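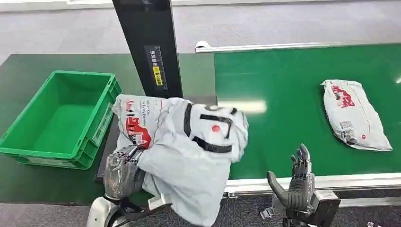 Fig. 1. Light-gray plastic mailer with a red delivery truck logo.

Collecting Die-Cast Cars, Unit 2: Reading the Base and the Card
Instructor: Nadine Daher

Start with the base. Most makers put the casting name, the country and a copyright year there. The year is the year the casting was first tooled, so a car sold last January can carry a much older one. Do not use it to date your car.

Next, the base code. Not every maker uses one. Where there is one, it is stamped or inked, and it narrows production down to a week. Copy it exactly, including any letter.

Terms for this unit
Casting -- the body shape, whatever the paint.
Tampo -- printed decoration pressed on with a soft pad.
Variation -- a change in wheels, base or color within one release.
Error -- a factory mistake, such as a missing tampo or two different wheels on one axle.

Carded or loose: a carded car is graded twice, once for the card and once for the blister. Soft corners lower the card grade. A yellowed blister is noted separately.

Homework: pick 9 cars from the Setiawan box and fill in one line for each: casting, color, wheel type, base material, base code. Leave a blank if you can't read it. Worth 30 points. Lleucu Prosser has spare loupes.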